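Two arms and a bench of phones: Ada Pagano on the Sundness kit

2023-10-09

Ada Pagano runs product at Sundness, which sells a two-armed bench kit to companies that handle returned and second-hand phones. The kit comes on a pallet, bolts together in a day and is meant to be trained by the people who will use it. Samuele Cattaneo manages the sorting floor at Lollar, a refurbisher that took a kit on trial in May and has kept it. I spoke to them both at Lollar's building, where the trial unit has a corner of the goods-in area.

Pagano came to Sundness from a firm that built large machines for packing lines. "You would spend a year on one machine for one customer, and then they changed the box," she says. "I wanted to sell something that could be wrong on the first day and better a month later."

The job at Lollar is dull and there is a lot of it. Phones come in with their cases still on. Each has to be taken out of its case, laid flat with the screen up and passed on to the testers. The case goes in one pile for reuse or another for scrap. People do it quickly and well for an hour, Cattaneo says, and then their thumbs hurt.

"I had people asking to be moved off it," he says. "They didn't mind the phones. It was the tight cases, the ones you have to peel back at the corner. We do 81 of them on a bad morning, on one bench, and you feel it the next day."

He looked first at a product from Bianchini, a single arm with suction cups. It was good at moving bare phones from one place to another. It could do nothing with a phone in a soft case, and Lollar would still have needed someone standing there to strip them. "For us that was the whole job," he says. "I sent it back."

The Sundness kit uses two arms side by side on one rail, each with a gripper, in an enclosure with plain white walls. Pagano says the walls are there for the cameras, and that customers often try to leave them off to save space. "They ring us a week later. Somebody has walked past in a bright jacket and the results have gone strange. Put the walls on."

Training is done by demonstration. An operator guides the arms through the task by hand using a pair of smaller leader arms, and the software, which Sundness licenses under the name Prideveo, learns from the recordings. Pagano is careful about what this means in practice. The kit doesn't arrive knowing how to remove a phone case. It arrives with a general model that has handled plenty of small objects, and the customer adds their own recordings.

"People hear 'learning' and they think they can go for lunch," she says. "You have to sit down and do it properly. If you are sloppy for the first fifty recordings, you get a sloppy robot."
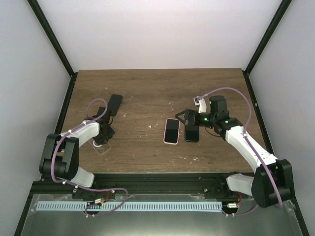 What she asks new customers to do is mix things up early. Recordings with one phone in the same place every time are easy to make and of very little use. She would sooner see several phones on the table, some in cases and some out, at different angles, with both arms busy. It takes longer to record and the early results look worse.

Cattaneo admits that Lollar ignored this. "We had 3 operators and they all put the phone in the same spot, because it was comfortable. Then we moved it a hand's width to the left and it missed completely." They threw out those recordings and began again. The second attempt took 8 working days, and by the end the arms were clearing hard cases well enough to leave running with one person nearby.

Clear cases were the sticking point. The cameras have trouble finding the edge of something transparent, more so when it is lying on a table by itself. Pagano doesn't play this down. "It's the weakest part of the system. We've improved it twice this year and I would still call it fair. If most of your stock is in clear cases, talk to me before you buy."

Wallet cases are not supported at all. Cattaneo's team picks those out beforehand and does them by hand.

I asked about damage. Cattaneo says Lollar lost 4 screens in the first weeks, all from phones gripped too close to a corner that was already cracked. Sundness sent softer finger pads and lowered the default grip force, and he has had no more go that way. He would like the pads to be included in the box. Pagano says they will be, though she wouldn't give a date.

He has smaller complaints too. The table collects bits and needs wiping down more often than the manual suggests. The cables along the arms are long, and he would prefer them tied in closer – one of his operators has added extra clips. The manual itself is thin on what to do when an arm stops halfway through a task. "It tells you to restart. I want to know if I can just take the phone out of its hand."

You can, Pagano says, once the arm is paused. She has asked for that page to be rewritten.

Neither of them claims the kit is faster than a person. On an easy case, a practised operator beats it comfortably. Cattaneo's argument for keeping it is that it takes the steady, repetitive part of the pile, and his people get through the awkward stock and the testing with fewer swaps between benches. Nobody at Lollar has left the sorting floor as a result. Two of the operators now spend part of the week recording new demonstrations, which he had not planned for and has had to put in the rota.

Would he buy a second one? "Not yet. I want to see it do clear cases first. If Ada gets that right, I'll have another, and I'll want it at the same price."

Pagano says she heard the last part and will have to ask. The kit is sold direct by Sundness, with or without the leader arms, and a trial can be arranged for companies that already have a bench and someone free to do the recordings.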